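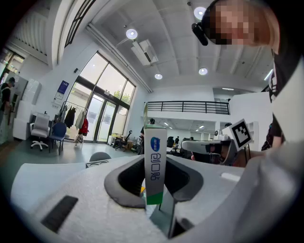 A boxed item held upright in a hand-held gripper, with a second gripper and its square marker at right.

The Wamisdale Open Day was a public demonstration of robotic handling methods held at the Wamisdale workshop in Kadport on November 18, 2018. It was organised by the Mrema group, a small automation laboratory, and dealt mainly with the use of hand-held grippers to record manipulation tasks for later use in training robot arms. [1] Attendance was limited to 60 visitors, admitted in groups.

Background

The Mrema group was established by Lilian Massawe, a mechanical engineer who had previously worked on packaging lines. Its early work concerned suction tooling for cartons. This was discontinued in favour of finger grippers after trials showed that suction cups marked the printed surface of light cardboard. [2] The open day was first planned for October but was put back when the delivery of replacement finger pads was delayed.

Demonstration

The principal demonstration was the handling of small retail packages. An operator closed the gripper on a tall, narrow box, lifted it and set it down at a new position, keeping it upright throughout. The procedure was then repeated with the box lying flat, which required the operator to rotate the wrist before closing. Kimutai Mussa and Felista Makokha acted as operators, changing over every 15 minutes.

The grippers carried no motors. Opening and closing were done by hand, and the position of the tool was recovered afterwards from recorded video. Square black-and-white markers were used as reference points for this purpose. The tracking software, known as Flerix, was written by Godfrey Nyamweya and was shown on a separate screen, where visitors could follow the path of the tool as a line in three dimensions.

Visitors were invited to try the tool after a short briefing. In all, 27 did so, and 19 of their recordings were judged complete enough to be retained. The remainder were rejected, most often for movement too fast for the tracking software to follow - a fault also common among new staff.

Reception

A report in the Kadport district newsletter described the event as well organised but noted that the explanation of Flerix was difficult to follow for visitors without a technical background. [3] Idrisa Mfinanga, who led the public briefings, later prepared a simplified printed guide, which was issued at subsequent demonstrations. The retained visitor recordings were catalogued separately from those of the staff and labelled by task and operator number.

See also

Robot end effector
Fiducial marker
Learning from demonstration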